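Albers Folding Step Stool, Two Rungs: Eight Months In

I am not a tall person, and I live in an apartment designed by somebody who was. The top shelf in the kitchen is where the previous tenant kept, judging by what I found, one birthday candle and a manual for a rice cooker. For two years I got up there by standing on a dining chair. Then the dining chair expressed an opinion about this and I bought the Albers.

I paid $48.90 at the Giler on the ring road, the one with the parking lot that floods. They had three stools on display. The cheapest wobbled when I put my hand on it. The most expensive had a tool tray, a cup holder and a magnet strip, and seemed to assume I would be moving up there. The Albers was in the middle and was gray. I took the gray one.

It weighs more than you'd think and less than you'd fear. Folded, it fits in the gap between my fridge and the wall with enough room left over for my knuckles, provided I don't need the skin on them. The treads are wide enough for my whole foot, and I have now owned enough ladders to call that a luxury. There is a rubber mat on each one with a pattern of small raised dots. The dots collect flour. If you bake, you will be cleaning them with an old toothbrush, and you will think about your choices while you do it.

The latch is the part I have feelings about. It's a red plastic tab under the top step, and you're meant to press it with your thumb and fold the legs together in one motion. In the store this took one motion. At home it takes a thumb, the other thumb, a knee and some language. It loosened up around the fourth month and is now merely stiff. 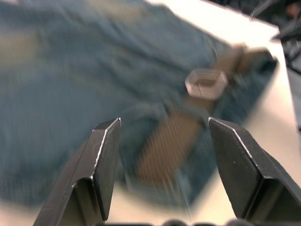

The feet come with rubber caps, and the caps come off. Mine started walking away in the first few weeks, always the back left, always found later under the stove. A dab of contact cement fixed it. For this money I'd have liked the factory to own a dab of contact cement, but I accept that glue is a sacrifice somebody in a meeting decided they could not make.

Stability is very good on tile and fine on wood. On the hallway rug it has a slight lean, like a man listening at a door. I changed the smoke alarm battery from it at 3 in the morning, not fully awake, holding the battery in my teeth, and at no point did I feel the stool was the weak link.

Before this I had the Vesurport two-step, which a lot of people like. It folds flatter and the handle is nicer. It also squeaks, from the first day, on every step, in both directions, so the whole building knows when you want the good serving dish. I gave it to my sister, who has a downstairs neighbor she doesn't care for. The Arnatitz is prettier than either of them and comes in a green I still think about, but the top tread is narrow and slopes forward a little, and I'm too old to be tipped gently toward a stove.

A few smaller things. The label on the side rail leaves a gummy rectangle when you peel it, and cooking oil takes that off. The paint has chipped at one hinge. The instruction sheet shows a person standing on the stool with both hands on their hips, which I have tried, and it does feel pretty good.

Would I buy it again? Yes, and I'd glue the caps on before it left the trunk. Four stars. The fifth is under the stove somewhere.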